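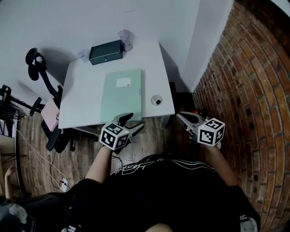
Records and Information Unit, Plondstead Regional Library Service

Paper Records Reduction Project: Progress report to the Ekwueme Fund
12 April 2021

1. Purpose of the grant

The grant supports the transfer of the library service's administrative and local history files from rented storage at Pravlow to the main building at Plondstead. It covers sorting, rehousing, a searchable listing and the disposal of files that have passed their retention date. Building work and shelving are paid for from the service's own budget and are not reported in this document.

2. Work completed in the period

A total of 458 boxes were held at Pravlow when the project began. Of these, 180 have been opened, sorted and listed. A further 40 were found to hold duplicate branch returns only and have been approved for secure destruction under the current disposal authority. The remaining 238 boxes are still at Pravlow in their original order.

Files are now kept by function instead of by branch. Under the old arrangement, a request about a building lease could mean checking a separate run of boxes for each branch. Lease, staffing and collection files are now in single runs. Cross-references have been made where a file was split or where a branch changed its name.

Each listed file has a title, date range, box number, access status and retention class. Titles were copied from the folder wherever they could be read. Where a title was missing or misleading, a new one was supplied in square brackets. 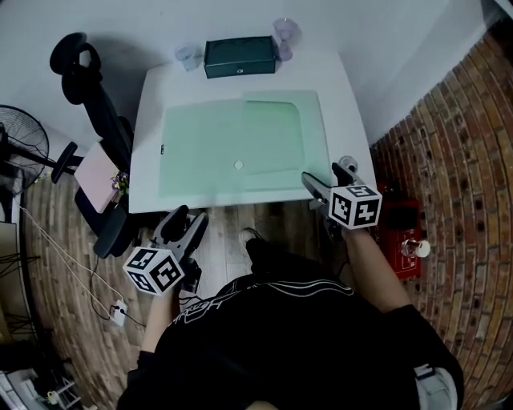
Condition was better than the survey suggested. Rusted pins and paper clips were removed from the older correspondence files and brittle folders were replaced. Nine boxes from the bottom row at Pravlow showed old water staining. They were set apart, checked for mould and cleared for handling. One box of plans has been referred to a conservator and will be left out of the listing until it comes back.

3. Listing software

The listing is kept in Wumeline. The first import failed on date ranges entered with a long dash, and the affected rows were corrected by hand. Import now runs without error on the test set. The public search page is not yet switched on. It will stay closed until access restrictions have been checked for staff files and for correspondence naming library members.

Staff at the front desk have asked for a shorter search form. The present form shows every field, including several used only for disposal. A cut-down form has been drafted but not tested.

4. Variations from the work plan

Two changes were made. Photographs were to be listed one by one, but are now being listed by envelope, with a note on subject and date. Item-level work on the photographs would have used most of the remaining labour hours. The envelope listing can be expanded later without changing the box numbers.

The second change concerns transport. The plan allowed for one large delivery from Pravlow. Smaller loads are now being used so that boxes do not sit in the corridor beside the loading door. The cost of the extra trips has been met from the packing materials line, which was underspent.

5. Expenditure

Labour and transport are within the approved amounts. The invoice for archival folders has been received but not yet paid, and appears in the attached statement as a commitment. No change to the total grant is requested.

6. Next period

Sorting will continue with the finance and collection policy files. The local history boxes will follow. Storage at Pravlow is paid to the end of July and notice has to be given in writing before then. If the last load has not been moved by that time, the service will extend the lease month by month at its own cost.

Approval is sought for the change to the photograph listing described in section 4. The amended work plan and the statement of expenditure are attached.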